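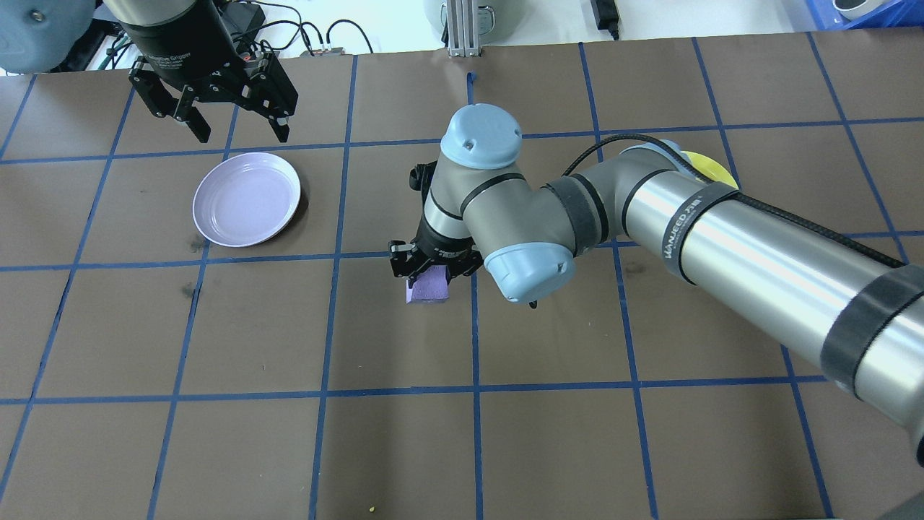
Figure 1. Parallel gripper with the foam block at the taped table.

Home | Projects | Reports | Contact

We use cookies to remember your settings. Accept | Read more

Lekota two-arm kit: progress report to Fakside
November 5, 2018
Prepared by Iulian Barbu

The review of the Lekota kit is on schedule. Setup took five working days against the three we planned, mostly spent on cable routing and on matching the kit's software to our network. The September report listed 17 open points. All but two are now closed.

The first open point is the manual. The section on changing finger plates still refers to an older bracket, and Trodura has promised a corrected chapter. The second is the log export, which drops the gripper opening width when a run is stopped by hand. We write that value down on paper for now.

We have logged 2,505 pick-and-place runs with foam pieces. Foam was chosen in the original plan as a soft test part, and we see no reason to change it before the next phase. Grip force stays at the low setting.

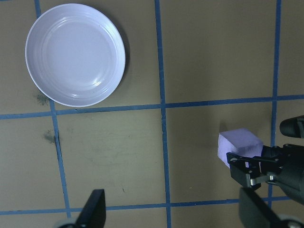

Start positions are the part of the test method that changed most this period. The first draft gave them as distances from the table corner, which was slow to set up and easy to get wrong. Positions are now given by square, using the blue tape grid. The plate sits in one square and the foam cube in another, with open surface between them. The tape was laid by hand and the lines are a little wavy, so the squares are good enough for placing parts but should not be used to measure accuracy. For that we will need the printed mat quoted by Sketness.

Spending is within the approved amount. The mat is not in the current budget and we ask Fakside to approve it separately.

Next period: repeat the runs at the higher speed setting, check the corrected manual chapter, and send Trodura our comments on the log export. A decision on buying a second kit can wait until those runs are done.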